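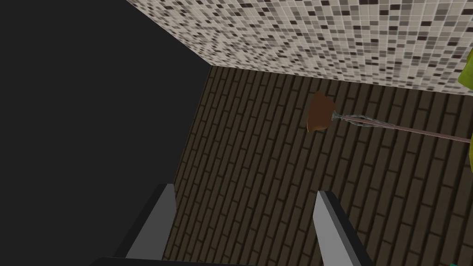 Osaze Uzor reckons the wide fingers are a waste of time and I should have gone straight to the narrow ones. He said so in April, and he said it again this morning in a message with no hello on it. His argument is that most of what we ask the arm to pick up is thin, and a gripper that opens wide only gives the planner more ways to come in crooked.

I don't agree yet, but I spent the whole day on it.

Started at 8 with the wide parallel jaw in the simulator, from the wrist camera. Brick floor, mosaic wall, plunger as the target. The handle is the obvious place to grab it and also the hard one, a long thin rod lying at an angle to the jaws, so the wrist has to turn before it goes down. The cup is the lazy option. I set the run for 200 attempts on the handle only and went to make tea.

Came back to an error. The Brestora controller had stopped at attempt 21 with a joint limit on the wrist. My fault, I'd left the old limits in the file from the Skinden arm. Changed them, started again from seed 2391 so I could compare with last week's runs, and this time it went through.

Results for the wide jaw were middling. When it missed, it was mostly by closing a bit short of the handle and pushing it along the bricks. I watched a few of those back at slow speed. The approach looked all right until the last bit of travel, then the rod rolled. I suspect the friction value more than the fingers. Osaze will say that's an excuse.

After lunch I swapped in the Burnulen narrow fingers. Same seed, same target, same camera position. They got there quicker and rolled the rod less, but they were fussier about the wrist angle and gave up altogether on 4 of the starts the wide pair had managed. So that's a point each way — not what I was hoping to write down.

Still don't like the dark patch the camera gets on the left. I'll try moving the light before I touch the camera mount again.

Jobs for tomorrow: check the friction number against the Assefa notes, rerun both pairs with it corrected, and answer Osaze properly. Also rename the results folders, as I've now got two called final.

Knocked off at half past six. Left the long run going with the monitor off.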